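Success rates need their failures attached 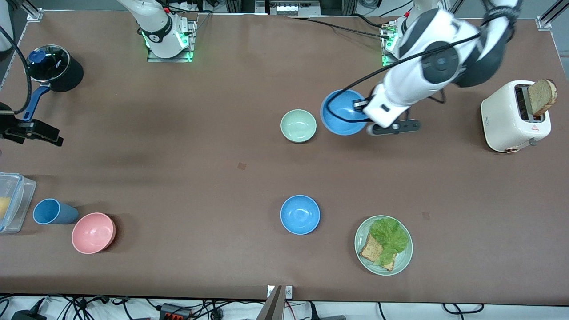

Mikkelsen objects that a table holding several bowls, a toaster and a lidded pot is too varied for any single score to mean much, and would rather see each object tested alone.

I disagree, in part. Testing alone removes the very thing a kitchen policy must cope with: neighbours. A bowl held by its rim and tilted on its side needs clearance that an isolated trial never checks. The fault lies in the reporting. In the Kilik evaluation, 100 trials gave 17 failures. Of these, 7 were grasp failures and 3 were collisions with another object during transport. The rest were logged as "other".

That last group is the problem. A reader cannot tell whether the arm released early, stopped short or timed out, and each fault calls for a different remedy. Clekorano's scoring sheet, revised in August, asks for the stage at which a trial ended — approach, grasp, transport or release — and it adds little work per trial.

I would make that sheet a condition of publishing a success rate at all. Bestusus already does so for its internal reports.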